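Speaker notes – "Should you let the sim talk you into a robot?"

Shop night talk, Thursday. Slot is 20 min, plan for 15 and leave time for Birger to disagree.

**Opening (no slide)**

- Say hello, say who I am, skip the life story.
- Ask who has built a two-armed anything. Ask who still has it running. Wait for the hands to drop.
- My position up front: I think our home robot project is mostly a simulation project with a parts bin attached. I'd like to be wrong. I've been waiting to be wrong since October.

**What we said we'd build**

The plan on the whiteboard was a wheeled base with two arms that picks things up off the furniture and puts them where they belong. We called it Trakorero, which Zhiqiang liked and I still can't spell without looking. The budget was $3435, shared. Remind people that this number had no line for broken parts, and that I said so at the time (keep it short, don't gloat).

Zhiqiang Liang wrote the sim room. Give him full credit. It loads fast, and he put in the boring stuff: doors, walls, a sofa with clutter on it. Most hobby sims I've tried give you a cube on a plane and call it a kitchen.

**Slide 2: the room**

Let them look for a few seconds before talking. Then read out what's on the sofa: a ring, a tablet, a thin stick-like thing, a small dark gadget with a cord. Ask which one they'd try first. Somebody will say the ring. Everybody says the ring.
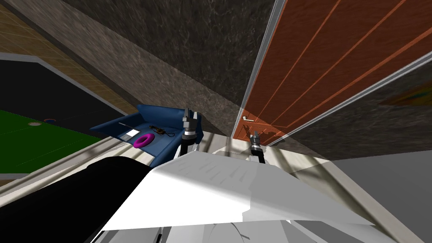 Nutside Robotics Club – Home Build Group

My complaint about the ring is that it's bright magenta on a blue cushion. A color threshold a teenager could write will find it. When we report a pick rate on the ring we are reporting that magenta is not blue.

Now the tablet. It's flat, and it's lying on the cushion. Two short finger pads have to get under an edge, and in the sim the cushion can be as stiff as we like. My sofa at home eats remotes. Ask Zhiqiang from the stage what stiffness he used. He told me last week it was "whatever stopped the jitter." That is a fair answer and I want it on the record.

The cord: skip if short on time. Otherwise, one sentence – I don't trust any result with a cord in it until I've seen it done with a real cord.

Then the door. It has a lever handle, the easy kind. Please, no door demo promises tonight. Last time we promised a door, people brought their kids.

**Slide 3: what the real one does**

- Base drives. Turns better left than right.
- One arm is mounted. The second is waiting on a Flotirard wrist adapter that we ordered in the wrong bore.
- Gripper closes on a foam block and holds it. We ran 11 tries on the bench and stopped because the belt skipped, so don't let anyone quote that as a percentage.
- No cameras mounted yet. The sim has been seeing for us.

Pause here. Someone will ask why we don't just copy the sim settings across. Answer: we did, and the arm hummed like a fridge. The motor model has no slop in it and our gearboxes are mostly slop.

**Where Birger will push back**

Birger Eklund's view is that the sim has saved us from wrecking hardware, and that a crash on screen costs nothing. He's right about the crashes. I'd answer that it also cost us three months of evenings in which no one touched a screwdriver. Let him have the last word on this one if he wants it, he drove the van.

He may bring up the Khamphan arms. Yes, they're nicer. No, we can't afford them.

**What I'm asking for**

1. Every task that passes in the sim gets tried on the bench before we add another one.
2. Swap the colors. Put a blue ring on the blue sofa and run the same code.
3. Write down failures in the same notebook as the wins. The green one by the drill press.

If people vote no on all of these I'll still come to shop night, I'll just be annoying about it.

**Questions**

Likely ones: cost, which motors, can it do laundry. (It can't. I doubt it will.) If it goes quiet, ask Zhiqiang to open the room on the big screen and let people drive the arms themselves. Bring the spare gamepad, the club one has a sticky left trigger.

Chairs need to be stacked by 9:30.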